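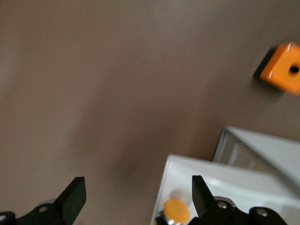
Orange cube, brown tabletop.

July, notebook cont'd from the green one (full)

8:40 am. Masri papers, box with the Gerlach material. Picking up where I stopped before the break. Goal for the day: finish the daybook first gathering, get the loose letters into folders, decide what to do about the deed.

Reminder of where we are for whoever reads this after me. Ilse Gerlach, laundress then boardinghouse keeper, Hudolgate, upper landing. Daybook is hers, or at least the front half is. Letters are mostly TO her. The Masri family bought the house long after and kept what was in the attic, hence the collection name. They are not related. Please stop writing "Masri ancestor" on the folders, I have corrected it twice.

Daybook condition: boards off, spine lining gone, sewing holding except at the third gathering where the thread has broken at the tail. No mold smell today. Surface dirt on the outer leaves, grated eraser crumbs worked fine on the test corner but lifted some pencil in the margin so STOP using it on anything with pencil. Soft brush only. I did the first leaves with brush, slow.

Ink is iron gall, brown, haloing on the heavy strokes. One word eaten through on page 10, I think "soap" from the shape of what's left and because the line after is starch. Did not patch. Wants a remoistenable tissue, thin as we have, and we're nearly out. The new roll from Siltico is a different weight from the last one, feels stiffer, the label says the same thing. Tested a strip on blotter scrap and it cockled. Would not put it on her handwriting. Ask them for the old lot or go back to making our own.

9:30. Transcribing. Her spelling is by ear and German underneath. "Wesch" for wash. "Tscheck" once for check, crossed out and done again as "chek". Keep as written, no silent corrections, put the reading in brackets. I know it's slower.

First pages are accounts by customer. No surnames for half of them. "The tall Captain." "Mrs. by the pump." "Brimenico men" comes up over and over, with shirts, and for a while I had that down as a family. It is a boat. Found it in the landing list, packet steamer Brimenico, tied up at Hudolgate in low water. So "Brimenico men" = deck crew, and the entries bunch up when river was low and stop when it rose. Want to lay her dates next to the river stage notes in the mill book, if the mill book ever comes back from the scanner.

That changes the reading of the big gap. We had been saying (I had been saying, it's in the draft finding aid, my fault) that she was ill in the spring because the entries drop to almost nothing. Could simply be high water and no crews. There is the letter that says "you write you were poorly" but it has no year on it. Take the illness out of the finding aid or put a question mark on it. Will put a question mark on it.

10:50. The family story. Writing it out again so it's in one place.

As told by the Masri daughter who got it from the old neighbor: Ilse Gerlach came up river with nothing, washed shirts, saved 100 dollars in a lard tin, bought the house outright from the man who ran the landing. He hadn't believed she had it. She counted it onto his table.

It's a great story and I'd love to use it. What we have on paper:

Deed, county book, folio 826. Copied it out by hand last time, copy is in the pocket of this notebook. Grantee is Ilse Gerlach, "feme sole". Price matches the story. Grantor is NOT the landing man. Grantor is a widow, name hard to read in the clerk's hand, Haddon or Hadden or possibly Madden. The landing man signs as witness. So he was in the room maybe, or in the clerk's office anyway, and the story has slid him over into the seller's chair. Stories do that, the better-known name eats the other.

Lard tin: no evidence either way. Daybook does have a column on the right with small sums, no heading, never spent down. Could be savings. Could be what she was owed. I added up the first run of it and it comes out well short of the price, but pages are missing after the third gathering (stubs there, cut with something sharp, old cut, edges as toned as the rest).

Feme sole matters though. Means the clerk had her as unmarried or widowed at the time. And one of the letters opens "Dear Wife". Read that line about six times with the raking light. It does say Wife. Unsigned, the second leaf is gone.

Options
– letter is earlier, husband died or left, she's a widow by the deed
– letter isn't to her at all, came with the house, belongs to some other woman
– she had a husband somewhere and told the clerk otherwise

I like the third one too much so am being careful. Paper is ruled blue, same as two of the letters definately addressed to her, but it's cheap common stuff and everyone on that river would have used it. No watermark. Hand doesn't match any other letter in the box. Leave it in its own folder, label "Dear Wife letter, recipient uncertain". Don't file with Gerlach correspondance until we know.

Check: church register for the German congregation, if it survived the fire. Check: widow Hadden/Madden in the census, was she her employer? Laundress buying from the woman she worked for would make sense of the price, which seems low for a lot on the upper landing. But I have only two other prices to compare and one is a corner lot. Don't lean on it.

12:15. Ate in the hall. Back.

Letters. Unfolded and flattened the next batch. Humidified in the tray under the felt, blotters on top, light weight. Two of them have the wax still on, left those folded at the seal side and only opened the inner panel. One has been folded very small, creases worn through at the crossings, somebody carried it. Text is dull, price of flour, a cousin's cow, weather. Carried for some reason all the same.

Sleeves: polyester, open two sides. We have the short box and the letters are slightly long for it. DO NOT trim sleeves to fit again, the cut edges are sharp. Order the long ones.

Word on the writing side. The museum page wants a Gerlach piece, 2000 words, for their women of the river set. They've sent a headline already, "The Washerwoman Who Bought the Landing". She did not buy the landing. She bought a house on it. Wrote back and said so. They like the tin and the table. I said we can have it if it's told as what the neighbor said and then the deed comes right after. No reply yet.

Draft opening, scribbled, probably bad:

Ilse Gerlach's first customers in Hudolgate were men who came off the water with one clean shirt among them, or so her book suggests. She wrote down what they owed. She did not always write down who they were.

"or so her book suggests" is weak. First customers is wrong anyhow, first customers in the surviving pages. Fix. Also "one clean shirt among them" is me making things up, take it out.

Second try: The name in the deed book is Ilse Gerlach, and the clerk has spelled it right, which he did for very few of the Germans on that page. Better. Start from the deed and go backward to the book. Put the story in third.

2:20. Second half of the daybook. Different hand begins after the blank leaves, rounder, better spelling, steel pen I think. Recipes and lodgers. We had this down as her later hand. I don't believe it any more. The g is made differently all the way through, and her 7 has the bar across it and this one's never does. A person might lose the bar after years in the place but the g as well? Somebody else kept the book for her or took it over. A lodger's name "Lena" has hers next to it, "Lena for I.G.", on the page with the pickles. So maybe Lena. Daughter, niece, hired girl, unknown.

If it's Lena's hand then the line everybody quotes, "a house is only warm when the rent is in", isn't Ilse's line, or isn't in her writing at least. That's on the wall text in Hudolgate already, big letters. Ugh. Will have to tell them. Want a second pair of eyes on the g first. Leaving tracings of both in the folder under the lamp, please look before reading my guess on the back.

3:45. Third gathering, secured the loose thread at the tail with a twist of linen, no new holes. Wrapped the boards seperately, tied with cotton tape, flat bow on the fore edge side. Box list updated in pencil.

To do
– mill book, chase the scanner
– long sleeves, old lot tissue from Siltico or paste up our own
– question mark on illness, finding aid
– widow H/Madden, census
– congregation register
– ask the Masri daughter who the neighbor was and when the neighbor's people came to Hudolgate, she may have had it secondhand as well
– wall text
– blotters are drying on the rack, turn them before you leave

Letters still under weight, don't lift until the morning. Left the wax ones on the top shelf in the shallow tray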